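The Second Life of Small Boards

Milagros Buenaventura keeps her tea well away from the bench, on a windowsill that looks out over the rooftops of Podcombe, and by the time she remembers it there is usually a skin on top. She has been mending and sorting circuit boards for almost 30 years, first in Flakville and now here, and she still bends over each one as though it had come with a letter attached.

I had expected everything to be green. Plenty are, she told me kindly, but I should see the red ones, and she went off to find me a chair.
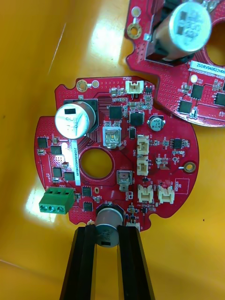 Capacitors are what she talks about most fondly, those little cylinders that look like tins from a doll's larder. They hold a charge and let it go again, and when an old motor board gives up she'll look at them before anything else. She checks the value, then the voltage, then which way round it goes, and she won't be hurried over any of it (I tried, having a train at 5).

Her apprentice days at Mangubat taught her to lay a board flat and simply look at it for a while. I missed the train, and she made more tea.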